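Bin and Tote Packing Operative (Sorting and Kitting), Plongate

Witerby Components
Location: Unit 4, Plongate
Contract: permanent, full time, after a twelve-week trial period
Hours: early shift 06:00 to 14:00, late shift 14:00 to 22:00, rotating fortnightly
Reports to: Toon Brouwer, Kitting Supervisor
Reference: 2729
Start: February

14 shares | 3 comments

Purpose of the post

The kitting area receives small rectangular blocks from the moulding shop, sorts them by colour and batch, and makes them up into sets for two customers, Markine and Tóth. The operative keeps the sheet-metal bins supplied, checks that each bin holds only what its card says, and closes and labels the finished sets. Most of the shift is spent standing. The work is repetitive and requires steady attention.

Sets vary in size. The standard order is a mixed set in two colours. Single-colour orders also occur and are run in separate bins. A full shift for one bench is 700 sets on mixed orders.

Duties

- Draw stock from the racks against the job card and enter the batch number on the sheet before any blocks go into a bin.
- Load bins by hand. Blocks are to be placed, not tipped.
- Inspect blocks for chips, short corners and off-shade colour. Rejects go into the marked tray and are entered on the reject sheet with the time.
- Empty and wipe down bins at each change of batch. Check the floor and the inner walls for swarf, residue and trapped fragments.
- Report bins with a bent rim or a raised edge. Surface scratches and staining are acceptable if the metal is smooth to the touch.
- Make up outer cartons, apply labels and stack to the height marked on the pallet post.
- Complete the handover sheet in full at the end of the shift. Initials alone are not accepted.

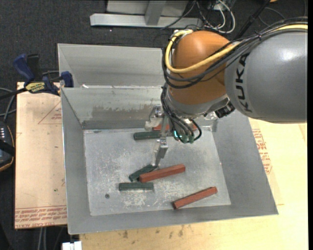
Green and reddish-brown blocks in an open sheet-metal bin, kitting area.

The bins are open, with sloping sides, and are handled often. An empty bin can be moved by one person. A loaded bin is moved on the trolley. Cut-resistant gloves are issued and must be worn for all bin handling, including cleaning. Safety shoes are issued on the first day and replaced yearly.

Colour sorting is done by eye under bench lamps. Applicants must be able to tell dark green from reddish-brown reliably, and will be given a short sorting test as part of the interview. The test uses production blocks and takes fifteen minutes. Glasses or contact lenses may be worn.

Essential

- Able to stand for most of an eight-hour shift and to lift cartons of up to 12 kg.
- Able to read a job card and write legible figures.
- Normal colour vision, or vision sufficient to pass the sorting test.
- Able to work both shifts. Fixed early shifts are not available at present.

Desirable

- Previous work in packing, kitting, goods-in or stores.
- Counterbalance or reach truck licence - the licence must be in date.
- Familiarity with batch records and stock counts. The kitting racks have 3000 locations and are counted twice a year, and operatives take part in both counts.

Training

The first two weeks are spent alongside an experienced operative on mixed orders. Single-colour orders and carton work follow in week three. Safe working in the cell area is covered on day one, before any bench work, and must be signed off by the supervisor. Training is paid at the full rate and takes place on the early shift only.

Pay and conditions

Hourly rate on application, with a supplement for the late shift. One paid break of twenty minutes and one unpaid break of thirty minutes. Twenty-five days' holiday plus bank holidays. Parking is free but limited - the 1814 bus stops at the Plongate gate and is timed for both shifts. Lockers are provided. Work trousers and two tops are supplied and laundered on site.

How to apply

Send a one-page CV and a covering note giving your earliest start and any licence held to Toon Brouwer at the Plongate site office, quoting reference 2729. Forms can also be collected from reception between 08:00 and 16:00. Interviews last forty minutes, including the sorting test and a walk through the kitting area. Closed shoes are required for the visit. Applicants who have been interviewed for this post in the past six months need not reapply.

3 comments | Share | Save this job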